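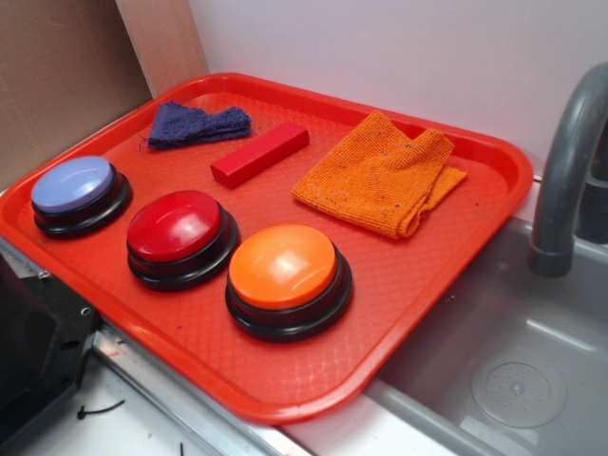 Proceedings > Manipulation and Planning > Short Papers

We use cookies to remember your reading settings. Accept / Manage

4.2 Planning over cluttered trays

Grollo splits each instruction into a target query and a grasp plan. The query runs once per step on the fixed camera view (Figure 3). Color alone is a weak cue when a cloth and a buzzer are both orange, so the detector scores shape and color separately and the planner multiplies the two.

Candidate grasps come from Skov, which samples 400 poses per target and keeps the best 13. Cloths get a pinch grasp — the block and buzzers get a parallel one. Plans that pass too close to the faucet are dropped before scoring.

Figure 3. Fixed-camera view of the tray at the sink station.

Replanning took roughly 2 seconds per step.

Related items
Monow: A Scheduler for Mixed-Rate Control (Chowdary)
Grasp Scoring on Soft Goods (Ferreira)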